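From: Shahzad Ghumman
To: coffee corner list
Subject: Re: Cups for the January open house

> Could someone tell me which cups we settled on? I have
> a quote from Drastberg for 2000 and would rather not
> guess. Does the holder stay, too?

Hello all, and sorry for the slow reply -- I wanted to finish my tea and think it over properly.

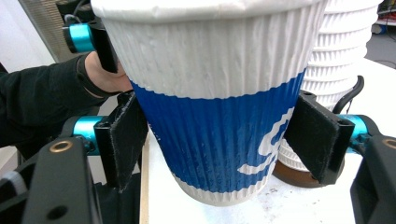

My vote is still for the ripple kind, because I have burned my fingers on the thin Melis cups more often than I care to admit. Those fine ridges run all the way down into the narrow white base, and I do like a wide blue band on a cup. It looks cheerful on a gray morning!

As for the holder, please let's keep it. A tall stack needs something to lean on, and I'm fond of the thing. 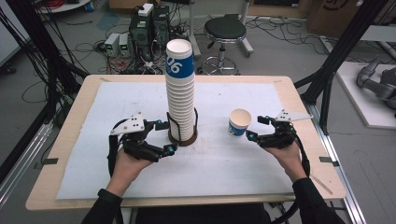
Cup stack in its wire holder, with a small cup beside it.

Irnero will also sell us sleeves of 100, if 2000 sounds like far too many to store (my closet is full, I'm afraid, so please don't look at me). I'd be happy to pick up 3 sleeves on my way in and see how fast they go.
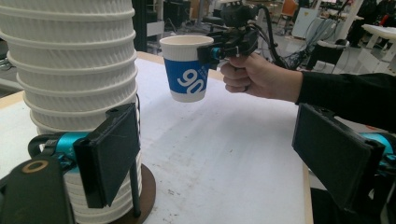
Do we need lids as well?
Only for people carrying coffee upstairs, so one small box should last us until spring.

Warmly,
Shahzad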